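Print this page | E-mail this page

Clearing and Making a Bed Before Changing the Blanket

This procedure covers a single or double bed with a fitted or flat bottom sheet, one blanket and one or more pillows. It applies to guest rooms and rented rooms, where small items are often left on the bed and end up in the wash. Allow 3 minutes for the clearing stage.

Before you start

Put a shallow tray or a box lid on a chair next to the bed. Everything that is neither bedding nor clothing goes into it. Do not use the nightstand, which has to be wiped down later.

Clearing the bed

1. Turn on the overhead light. Small flat items are hard to find by lamplight, particularly on a patterned blanket.

2. Take hold of the blanket at the two corners nearest you and fold it back diagonally until at least half of the sheet is exposed. Do not pull it off in one motion. Cards, receipts and bookmarks travel with the fabric and drop behind the headboard.

3. Check the line where the blanket meets the sheet. Flat items collect along this edge.

4. Pick up cards and thin booklets by the long sides. If a card lies flush with the fabric, press the sheet down beside it with one finger and lift the raised edge. Do not slide it across the sheet; the corners catch in the weave and bend.

5. Fold the blanket back the other way and check the second half.

6. Remove the pillows and feel inside each case down to the seam.

Making the bed

7. Smooth the sheet from the center toward the sides. Light creases can stay. Deep folds should be pulled out from the foot end.

8. Lay the blanket square to the mattress with an equal drop on both sides. On our Van Beek frames the drop is 2 hand widths.

9. Return the pillows last.

If the sheet has to be changed, strip it after step 6 and shake it out over the mattress. At the Proltham house we logged 263 bed changes up to May, and almost all of the items recovered had been lying at the blanket edge.

Card on the white sheet, next to the yellow and orange blanket:

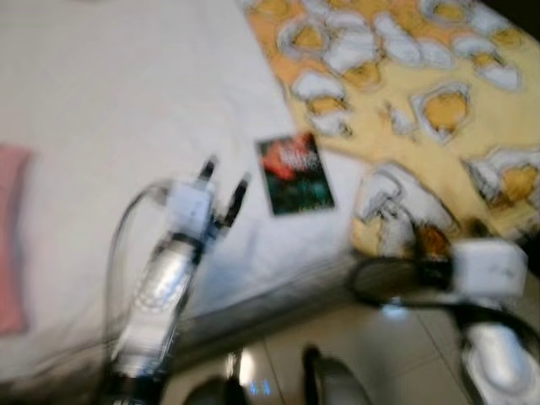
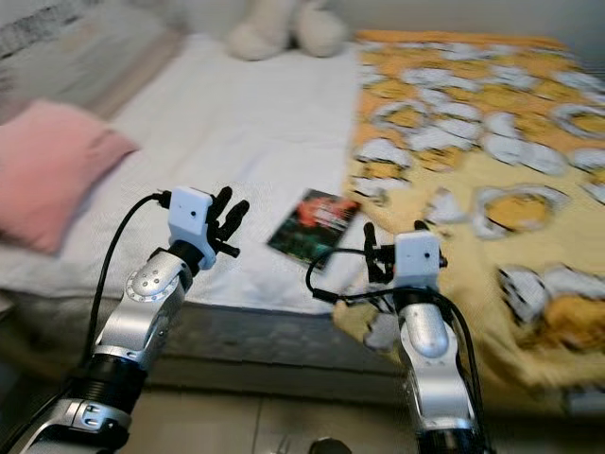 Text: housekeeping trainer, Proltham

Related items
Folding a Patterned Blanket for Shelf Storage
Washing Pillowcases: Temperatures and Load Sizes
Huteck Mattress Covers: Fitting the Corners
Drakitz Linen Carts: Monday Restocking List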